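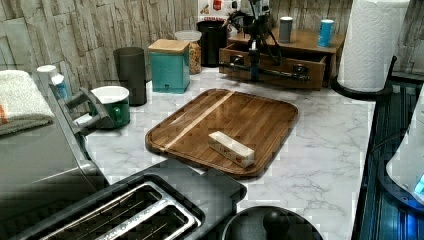
Jalel Public Meeting Kit

Running a town hall for your district takes a lot of gear, and the Jalel kit puts it all in one rolling case! It was put together by Irko for state and city offices that hold meetings in school gyms, libraries and church basements, where the sound is always a gamble.

The kit comes with 2 wireless handheld microphones, so one can stay at the front with the member while the other travels through the crowd. The speaker fills a room of 100 people easily, and it has a separate output for the interpreter channel - a feature district staff kept asking us for, and we love that it finally made it in.

Also in the case:
Sign-in clipboards with pens on cords
Speaker cards in English and Spanish
A countdown timer with large green, yellow and red lights
Folding lectern, front panel sized for a state or city seal

Setup takes two people and no tools. The case fits in the back of a small car, and the wheels are the big rubber kind that handle gravel parking lots just fine.

New since July: the timer now runs on the same rechargeable battery as the Sowa microphones, so there is only one charger to remember (hooray).

Warranty: 2 years, parts and labor
Replacement speaker cards: sold in packs of 100
Sold and serviced by Erkis
Page updated 11 Nov 2021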